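**Giltatport ferry gets a second morning sailing from February**

The ferry between Giltatport and Estero will run two times each morning from February, the harbor office has informed. The new sailing leaves Giltatport at 6:40, before the old one at 8:15, which stays in the timetable without change.

For many years the people who work in Estero had only one boat in the morning. Those who start work at seven had to take the road over Preken, and in winter this road is often closed for snow or for falling stones. Last winter the drivers waited many mornings at the Preken barrier, and some of them went home again and lost the day. The new sailing is made first of all for them, and for the students of the technical school, where the first lesson begins at 7:45.

The boat on the line will be the *Jardine*, the same one that makes the crossing today. It can carry 128 passengers and has a closed deck for bicycles. Cars can not be taken. The harbor office says that a second boat was considered, but the pier in Estero is too short for two boats at the same time, and to make it longer would need a permit from the region. The question of the pier will be opened again after the summer.

The price of a single ticket stays the same. The monthly ticket becomes valid on both morning sailings and on all the evening ones, and it is not necessary to choose one departure in advance, as it was until now. School students continue to pay half. Old paper tickets which were bought before February can be used until they are finished.

The decision came after a petition which was started in autumn in the two towns. It was signed by 1085 persons, the most of them from Giltatport, and it was given to the harbor office together with letters from the hospital kitchen and from the fish hall. Both have workers who begin early. In its answer the office wrote that the number of signatures was higher than it expected, and that the early boat will be tried until the end of September. If there are fewer than 2000 passengers on the early sailing in this time, it can be stopped again.

Not all are satisfied. People living on the lower quay have complained about the noise of the engine, which must be started half an hour before departure. The office promised that the boat will spend the night on the outer side of the pier, farther from the houses, and that the horn will not be used before seven if the weather is clear. 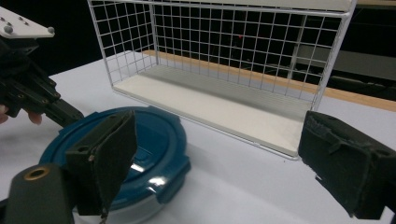

Also the waiting room in Giltatport will have new hours. It will open at 6:10 and the heating will be turned on earlier, so passengers do not have to stand outside. The ticket window opens at 6:20. The small café next to it has not decided yet if it will open for the first boat, but the coffee machine in the waiting room will be working, and it takes coins and cards.

On the Estero side the town bus will wait for the early boat and continue to the hospital and the technical school. The bus stop is 100 meters from the pier, on the side of the market. If the ferry is late, the bus will wait ten minutes at most.

When there is strong wind the sailings can be cancelled, as before. The information will be put on the board at both piers before six in the morning, and it can also be heard on the telephone line of the harbor office. The printed timetable can be taken for free at the ticket window and in the library in Estero.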